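Review: Candora RW-2 livestock scale for large rescue animals
Mar 5, 2023 | By the Plornilside Equipment Desk
14 shares | 3 comments

Weight drives most decisions in a large animal rescue: drug doses, feed plans, whether a newly arrived camel or draft horse is fit to travel. Plornilside used a chest tape and a formula until September, when the sanctuary bought the Candora RW-2. It consists of two load bars, a ribbed platform and a wall-mounted indicator, and it was sold to us by Tokarz.

Installation took two people most of an afternoon. The load bars must sit on a level slab, and the manual is strict on this point. Our pad drains toward one corner, so we shimmed it with steel plate. The cable exits at the short end of each bar and should be run through conduit. Donkeys chew cable.

Calibration is done from the indicator with a known test weight. The menu is slow, and the zero key has to be held for three seconds before it responds. Once set, the reading stayed within one division over repeated checks with the same test weight.
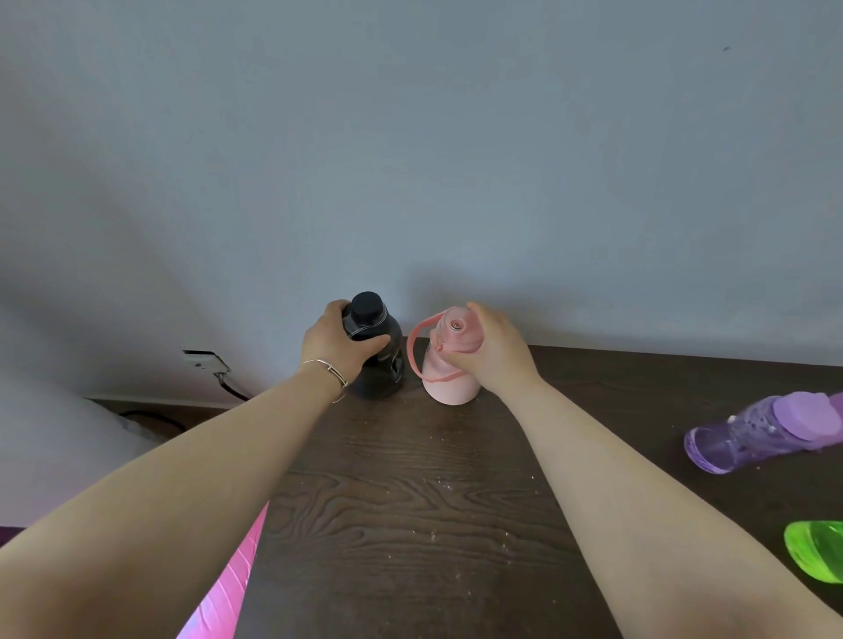 Four bottles on a dark brown table.

The heaviest animal weighed so far is a retired draft ox, at 2,910 pounds. He stood on the platform with all four feet on the third attempt. The hold function averages the reading while the animal shifts and then locks it. It works well for cattle and less well for nervous horses, where it often locks too early and has to be cleared.

We also tried the Moteck single-platform unit on loan. It is lighter and easier to wash down, but the deck is short for anything longer than a pony, and the display is hard to read in direct sun. For goats and calves it would be enough.

Faults to date: one indicator battery that would not hold a charge, replaced under warranty, and a rubber foot that split in the first hard frost. The platform mat curls at the edges and needs extra screws.

Recommended for sites with a permanent concrete pad. Mobile teams should look at something lighter.

Rating: 4 out of 5
3 comments | Share this review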